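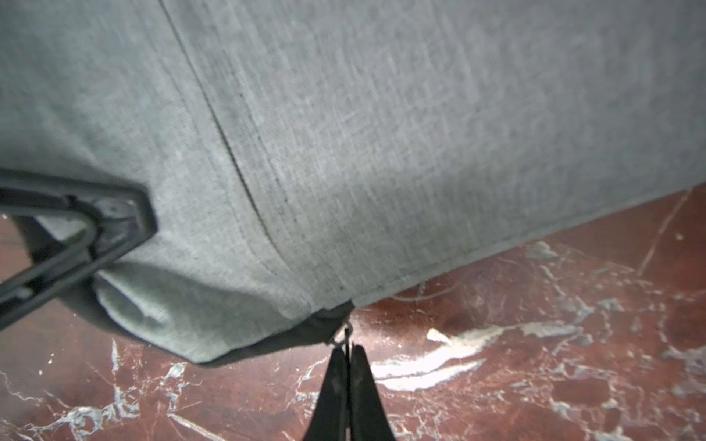 Gray woven upholstery with a sewn seam.

KIRNOMSIDE, 27 December 2008 — The Doucette Hockey League has suspended defenseman Brittany Fehr for seven games following a disciplinary hearing into a late hit during the club's road game at Graritz. The league also fined her $700, the highest amount permitted under its rules for a first offense.

Fehr, who plays for Kirnomside, has told the league that she will appeal. Under league rules, a player has ten days from the date of the written decision to file, and the suspension remains in force while the appeal is pending. If the decision stands, she will be eligible to return for the second game of the club's next home stand.

The penalty stems from a play in the third period in which Fehr made contact with a Graritz forward after the whistle. The officials assessed a major penalty and a game misconduct. The forward left the ice under her own power and did not return. Graritz has listed her as day to day with an upper-body injury and has declined to give further details.

In its written decision, the league's office of player discipline found that the contact was avoidable and that Fehr had enough time to hold up after play was stopped. The office noted that she had no prior suspensions in 78 career games, and stated that this record was taken into account in setting the length of the penalty.

"The player's history is a good one, and the decision reflects that," said Huguette Zacharias, the league's director of hockey operations. "The rule on contact after the whistle was made stricter before this season. Every club received the new wording in writing, and every club signed for it."

Fehr attended the hearing with a representative of the players' association. In a statement released through the club, she said that she did not hear the whistle and had been committed to the play before it stopped.

"I regret that another player was hurt," the statement read. "I do not agree that seven games is the right number for what took place, and I will make that case through the proper process." 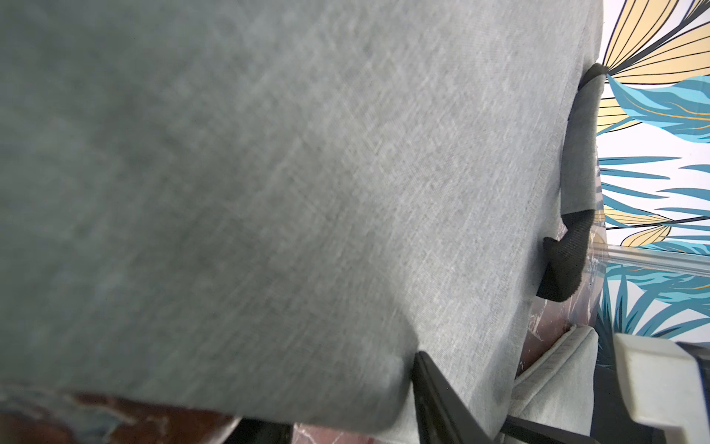 The appeal will be heard by an outside arbitrator chosen jointly by the league and the players' association. The arbitrator may uphold the suspension or shorten it but may not make it longer. A hearing is expected in the new year, although no date has been set. Two earlier appeals under the current agreement resulted in one reduction and one decision left unchanged.

Kirnomside has not named a replacement for Fehr on its top defensive pair. The club has one open roster spot and may call up a player from its reserve squad on an emergency basis, subject to league approval. Club officials said that they would respect the process and would have no further comment until the appeal is settled.

The game at Graritz drew 1415 spectators and ended in a 3-2 win for the home side, which scored the deciding goal on the power play that followed Fehr's penalty. The result moved Graritz into second place, one point ahead of Kirnomside. The clubs are scheduled to meet again in March, in the final week of the regular season.

The league said separately that it had reviewed the work of the officiating crew and found no fault with the call on the ice. It will, however, look into a complaint from Kirnomside regarding the volume of the arena sound system, which the club says made the whistle hard to hear from the far end of the rink. The Graritz arena has been asked to provide a written response.

Vovodico, the league's title sponsor, was informed of the decision before it was made public, in keeping with the terms of its agreement. The company has no role in disciplinary matters.

Fines collected from players are paid into the league's emergency assistance fund, which helps current and former players with medical and travel costs. The full text of the decision — with the exception of medical information — is available on request from the league office in Doucette.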